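PRESS RELEASE
Oct 10, 2026
For immediate release

Hollent Philosophy Evenings return with a season on Aristotle and friendship

Hello from Clanow! I'm Yamila Garrido, I run the Hollent Philosophy Evenings, and I'm very pleased to say we're back for another season. We're spending the whole of it on friendship, mostly as Aristotle saw it in Books VIII and IX of the Nicomachean Ethics, with a fair amount of arguing about whether he got it right.

I've wanted to do this one for ages. Last season was free will, and I loved it, but by March we were all a bit worn out by determinism (one of our regulars told me she'd started feeling guilty about choosing biscuits). Friendship is something everybody already has views on before they've opened a book. You've had friends, you've lost a few, you've probably wondered at some point whether a particular person was really your friend or just somebody you happened to work next to.

Aristotle has plenty to say about that last one. He sorts friendships into those based on usefulness, those based on pleasure and those based on good character, and he thinks only the last kind is friendship in the full sense. The others are real enough as far as they go, but they tend to end when the usefulness or the fun does. I first read that at university and went straight through my address book in a very gloomy mood. These days I think he's kinder about the lesser sorts than people give him credit for, and that's what I'll be arguing at the opening evening. Please come and tell me I'm wrong!

After that we move on to the odd bit in Book IX where he says a friend is "another self". Does he mean that I love my friend for being like me? If so, it seems a rather vain sort of love. Or does he mean that I come to care about my friend's life in the way I care about my own? The Greek doesn't settle it and neither do the translators, so we'll have two versions side by side and go through the passage slowly.

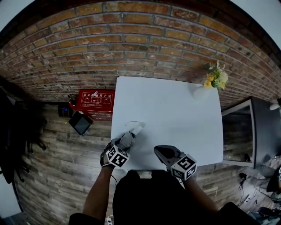 We'll also give one evening to Cicero, whose little dialogue on friendship, the Laelius, is much easier going and rather moving in places, and one to Montaigne, who thought that a friendship like his with La Boétie came along once in three centuries. I find Montaigne's essay beautiful and slightly annoying. If he's right, most of us haven't got a hope, and I'd like to hear what people in their twenties make of him as well as people who've been married for fifty years.

The last session is on the question I get asked most often, which is whether you can be friends with someone whose values you can't stand. Aristotle says that if a friend turns bad we should try to help him put his character right, and that breaking it off is fair enough if he can't be helped. He then adds that we ought to keep some memory of how close we used to be. I think that's one of the most humane lines in the whole book - and it's tucked away in a chapter hardly anyone gets to.

Now the practical bits. We have room for 30 people each evening, and around 27 of you came to most of last season's sessions, so do book if you can. You don't need any background in philosophy and you don't need to have done the reading, though it helps. I'll send a short extract to everyone on the list beforehand, never more than a few pages. Each evening starts with a talk from me lasting 30 minutes, then we break for tea, then it's open discussion until we're asked to leave.

If you'd like your own copy of the Ethics, any modern translation will do. Šimkus, the bookshop, has agreed to keep a few on the counter for us, along with a second-hand Montaigne or two if you get in early. The Akia café is doing the tea again, and yes, I have asked about the lemon cake.

People sometimes ask me whether this is a course. It isn't really, there's no certificate and no homework, and if you miss an evening you can walk into the next one without feeling lost. I do keep notes, though, and I'm happy to pass them on to anyone who wants them - they're scrappy and full of arrows, so be warned.

I'm available for interviews and would be glad to write a short piece on Aristotle and friendship for any local paper or newsletter that would like one. Reporters are welcome to sit in on a session too, on the understanding that they join in with the discussion like everybody else.

Press contact: Yamila Garrido, Hollent Philosophy Evenings, Clanow

ENDS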